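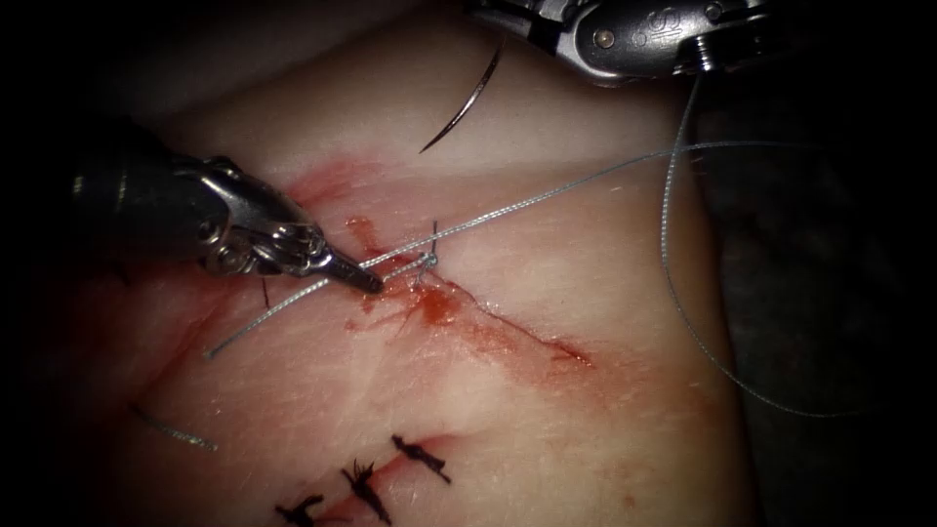 Filed under: Lab Life, Slow Learning

September 18, 2018

I've been meaning to write about the suturing work since January, and every time I sat down to do it there was another batch of demonstrations to record, or somebody needed the console, or I was just too tired to be charming on the internet. So, tea made, cat evicted from the chair, let's go.

Some of you will remember that I joined the Anenach project thinking I would be writing software. I do write software! But a good part of my week is now spent with my forehead against a viewer and my fingers in a pair of controls, sewing. I sew very slowly, across the room from the arms doing the sewing, and everything my hands do gets written down by the machine so that it can have a go at it later.

My teacher in this is Ornella Santoro, who sewed up real people for a living before she came to us and who has the most patient voice I have ever heard through a headset. On my first day she had me pick up the needle and put it down again for the whole morning. Hold it a little past the middle, come in square to the surface, and then turn the wrist and let the curve do the work. I nodded along as if I understood. My instinct (from years of hemming curtains, I suppose) was to push the needle forward in a straight line, and a curved needle does not care for that at all. You drag at the edge of the cut and the hole ends up bigger than it should be.

What makes it odd is that you can't feel anything. Our setup sends no force back to the hands, so when you tighten a knot you have to judge the pull with your eyes, by how the edges of the wound come together and how the thread lies. Ornella says you get used to it and that after a while your eyes start to feel things for you. I thought this was a bit mystical until sometime in the spring, when I caught myself wincing at a loop I'd pulled too tight.

Thread management is the other thing. I had no idea how much of suturing is simply knowing where the rest of the thread has gone. Braided thread holds a knot nicely, but a long length of it wanders off in great big loops, and if you lose track you'll put your next throw around the wrong strand and have to back all the way out. The backing out gets recorded too, of course. We had a long discussion over lunch about whether to keep those parts.

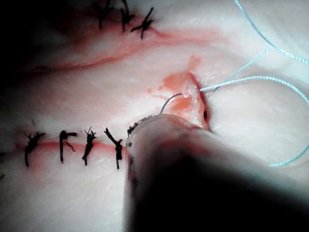
Benedetta Palumbo, who looks after the training side of things, wanted to keep every one of them. Her argument was that a learner shown only perfect stitches has no clue what to do the first time a stitch goes wrong, and I have to say I've come around to her way of thinking. We now have 2,787 recorded demonstrations, and 64 of them are from one stubborn afternoon when I could not get a second throw to sit down properly. I wanted those deleted. She has given them their own folder.

A normal session is 20 stitches, then a break, and I've learned to respect the break. When my hands get tired they start making little extra movements, and those go into the data along with everything else. An early version of the model used to hesitate just before taking hold of the thread, a sort of tiny hover, and Ornella took one look and said, "Well, that's you." She was right, I do hover. It was a strange feeling, a bit like hearing your own cough on an answering machine – and I've been trying to cure myself of it ever since.

Next up is handing the needle from one arm to the other, which I'm bad at, so expect complaints.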